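Recording pour demonstrations with two hands

Part 3 of the Mastine task notes. Last edited Oct 2, 2020 by Ulla Dalen

Part 2 covered calibration and the safety stop. By now you should be able to teleoperate both arms, start and stop a recording, and find the saved file afterward. If you can't, go back and sort that out first. Bad timestamps look fine on the day and cost you the whole batch when training starts.

The task in this part is serving a drink from a countertop dispenser. One hand takes a cup, brings it under a spout, the lever is worked, and the cup is put down again. It sounds simple. It has a clear object, a metal lever assembly that reflects everything near it, and a liquid level that changes while the hand is holding still, so it is a good test of whether your examples carry enough information.

Setting up

Put the dispensers next to each other near the middle of the table, close enough that both spouts are in the head view when the arms are at rest. Use a plain table. Mark the corners of each drip tray with small pieces of tape, take a reference snapshot, then remove the tape. You will use the snapshot to put things back after a refill.

Fill one dispenser with coffee and the other with water. Dark liquid is much easier to see through a clear cup, so begin with coffee and leave water for the second half of the session.

Before the first take, check these:

Both hands open and close fully without a fault.
The wrist cable has slack at the farthest reach.
The cup is dry on the outside.
The head camera exposure is locked. Auto exposure will jump when a hand passes over shiny steel.
The task label in Matei matches the drink you are about to serve.

Recording an episode

Start every episode with both hands in view and still for 2 seconds. Then reach for the cup with whichever hand the label calls for. Wrap the fingers low on the cup so the rim stays clear and the policy can see the level later. Close slowly. Thin cups flex, and an operator who squeezes hard teaches the system to squeeze hard.

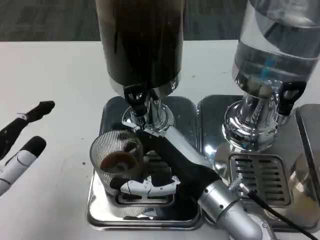

Keep the cup upright and stop moving before the lever opens. We want the pour itself to be a separate, quiet stretch of the recording. If you drift while pouring, the model sees arm motion and flow together and has trouble telling which one it should respond to.

Serve a small amount. A full cup adds nothing at this stage and means more cleanup. Close the lever, wait for the last drips, then move the cup away sideways and set it on the table. Open the hand fully before backing off. Half-open releases are the most common reason we throw out an episode - the cup gets dragged a little and the final position is wrong.

End with both hands still again, then stop the recording and mark it good, bad or unsure. Don't redo a clumsy take on the spot. Mark it and move on. Small recoveries are useful as long as the drink ends up in the cup.

What to vary

Change the starting position of the cup between episodes. Left of the trays, in front, turned a little, closer to the table edge. Change the amount served. Change which hand does the holding, and when you do, change the label too. Leave the dispensers where they are until you have a full set, then shift them and record another.

Plan on 400 episodes for a first set. In April we tried to get by with 300, and the policy learned the reach well but let go of the cup too early in most of the test runs. The extra takes should go mainly into the placing and release phase, with the cup already holding some liquid.

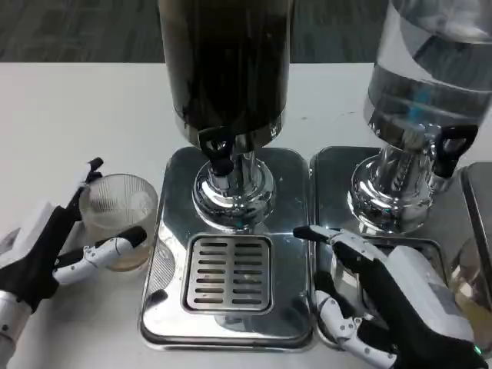 Conceição Neves commented that her set at Tudasura had the same problem with early release, and that more episodes did not fix it until she also logged fingertip contact at the full rate. She had been saving it at the camera rate to keep the files small. After she changed that and recorded 71 new takes, the release came at the right time. She also suggests swapping operators halfway through, as one person's habits get into the data quickly.

I have added the contact setting to the default Cetano profile. If you made your own profile before this page was updated, open it and turn on full-rate contact by hand. Old recordings can't be converted, but they are still fine for training the reach.

Between batches

Wipe the trays and the table, check the tray corners against the reference snapshot, and empty the cup. Look over the fingertips for anything sticky, especially if the coffee has sugar in it. Copy the files off the robot computer before you refill, and open one from the middle of the batch to make sure the video and the joint data line up.

Part 4 deals with trimming and labeling the phases.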